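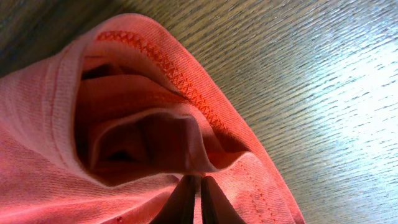
Home News Swap Shelf Repairs Past Issues Contact
Search this site Enter keywords Go

Knitwear and T-shirt sorting at Cikar

The spring clothing swap takes place in April at the Cikar hall, and drop-off is open now. Last fall we took in 3066 pieces. Most were fine to hang the same day, but the T-shirts and sweatshirts took up more of the sorting time than everything else together, so please look yours over before you bring them.

Start with the hems. Turn the shirt partly inside out and run a finger around the bottom band and both sleeves. Zigzag stitching stretches with the fabric, and a single broken loop can let a long piece go. If you find a loose end, tie it off and leave it. Don't pull it. Straight stitching is easier to fix at home with a short length of matching thread.

Next, check any printing. Lettering that has started to crack is fine for the swap, but if it comes off on your hand, put the shirt in the rag bin by the side door. Forkevis collects the rags and cuts them for workshop use.

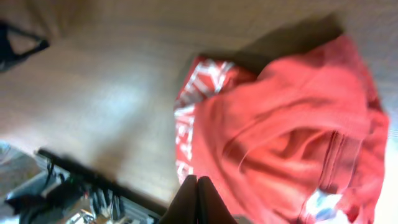 Red cloth with white lettering, on the sorting table.

Reds and corals should be washed once on their own before drop-off. Two loads picked up color last year from a bag that had not been washed. Please fold everything flat, with sleeves in, and leave tags where they are.

Each household can bring up to 45 pieces. Bags are at the Saha Street desk, 80 cents each, or use your own. Mending kits from Bramik are on the same shelf, with coral, orange and dark red thread back in stock. Drop-off closes at 6 p.m.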